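Speaker notes – "Who packs lunch now?"
Lina Rawashdeh, 2018-07-02, staff session, room upstairs at Cakmont
Slot: 25 minutes plus questions. Do not run over, the kitchen people have a shift after.

OPENING (no slide)

Say who I am. Nine years on the line at Zuccaro, then shift lead, now I write about kitchens and get asked to talk at things like this.

Say up front that I'm not neutral. I liked the job. I also had a bad wrist by the end of it, so I'm not going to stand here and tell anyone that packing sandwiches is a calling.

Ask for hands: who in the room has packed on a line? Who has signed for a machine? Wait. Let them look at each other.

WHAT WE WERE PROMISED

The Clamero pitch came in October. Same three words on every page: faster, safer, happier. Minoru Ichikawa was running the packing room then and he asked the salesman one question, which was who would be happier. He got a brochure.

The number in the pitch was 4,000 packs a shift. Put it up big. Leave it up while I talk.

Our best shift with the arm that first season was 3,172. Our usual shift by hand, with the old crew, was 2,306. So yes, it went up. I want to be fair about that. But the higher number had two people on overtime, and the overtime sat in a different budget. Pause here. The managers will want to write that down.

WHAT THE WORK LOOKS LIKE

Next slide. Stay on it for a while and don't talk over it at first.

People hear "robot" and think of a car plant. Most of what gets automated in food is small, soft and annoying. Pick up a thing, put it in another thing. A person does that while talking about her sister's wedding.

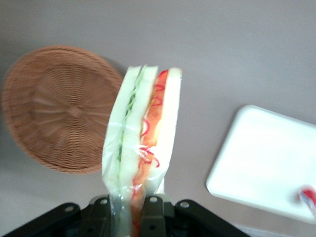

Slide 6. Wrapped sandwich in the gripper, basket to one side, white tray to the other.

Ask the room what could go wrong. They'll get there faster than any engineer. Bread gives. Film slides. Squeeze too hard and you've got filling in the seam, squeeze too little and you drop it. And every sandwich is a bit different, because a person made it, or a tired person made it.

A packer adjusts for all this and doesn't know she's doing it. When the job goes to a machine, somebody has to notice it on purpose. At our place that was the same packer, standing beside the arm, on the same pay, with a new title. She was an "automation partner." (Let them laugh. Then say it was me.)

WHAT CHANGED FOR PEOPLE

Go slow in this part. It's the reason I said yes to the talk.

The pace. By hand, the crew set it, more or less, and you could lean on each other when somebody had a rough morning. With the arm, the arm set it. If it stopped, you stood there. If it ran, you ran.

The talking. We used to face each other across the table. After the change we all faced the machine. That wasn't in any plan, it was just where the power outlet was.

The blame. A bad pack used to be a bad pack. Now it was a bad pack and a meeting. Was it the grip setting, or was it how you laid the thing down? Guess who got asked first.

The wrists. Better. I have to say it. Two of our women stopped wearing braces. If I leave this out, someone will raise it in questions and they'll be right.

IF SHORT ON TIME, SKIP TO HERE

What I'd want in writing before anyone plugs in a Zolari or a Clamero or whatever comes next:

Who can stop it, by name, and they don't lose pay for doing it.
What happens to the hours it saves. "Redeployed" doesn't count as an answer.
A 90 day review with the packers in the room, and the overtime on the same page as the output.
Somebody from the line at the demo, with real sandwiches. The demo we got used foam blocks.

QUESTIONS I EXPECT

"Isn't this just fear of change?" – Some of it. Then give the overtime numbers again.

"Won't the next version be better?" – Probably. We were told that about this version too.

"Would you go back to hand packing?" – Don't dodge. For a short shift, yes. For a double, give me the arm.

Thank Minoru for the figures. Leave the sign-up sheet by the door and remember to take my own clicker home this time.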